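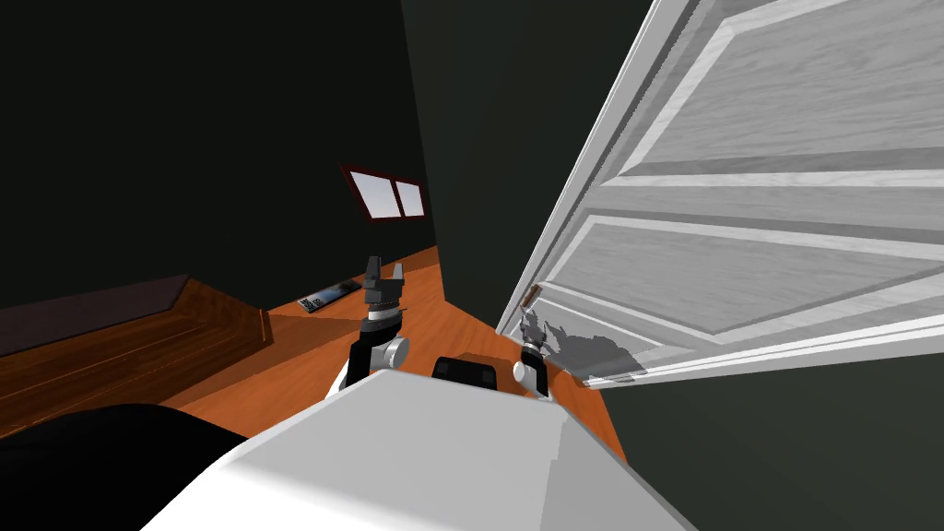 A two-armed robot at an open door in a simulated room.

Doors are still hard. Ask anyone who builds robots for the home and they will get to doors within five minutes, usually before they mention cups or laundry.

At Drullusari, the team has spent most of the past year on one job: go into a bedroom, pick up whatever is on the floor and put it away. The machine has two arms and a two-pronged gripper on each. It learns in simulation first, where a dropped book costs nothing and a room can be reset in a moment. The team ran the tidy-up job 2755 times on the computer before trying it in a real flat in Ziswood.

The real flat was slower. A person clears that floor in under a minute. The robot took 26 minutes on its first full attempt, and much of that went on getting past the door. It has to judge how far the door has swung, keep its arms clear of the edge and find room for a wide body to pass.

Flat things are the next problem. A magazine lying on floorboards gives a gripper very little to hold. People slide it with a fingertip until a corner lifts. The robot can now do this on bare wood, but carpet still defeats it.

Shop floors are further along. Mokgethi, a parts supplier in Korklow, has had a pair of arms filling trays since November. They handle 527 trays on a normal shift and staff step in when one jams. The trays are all the same size and always arrive in the same place, and there is no door.

Drullusari will put its machine into 30 homes next, for tidying only. Each household will be asked to leave the bedroom door open. Cooking and ironing are not on the list, and the company has given no date for either.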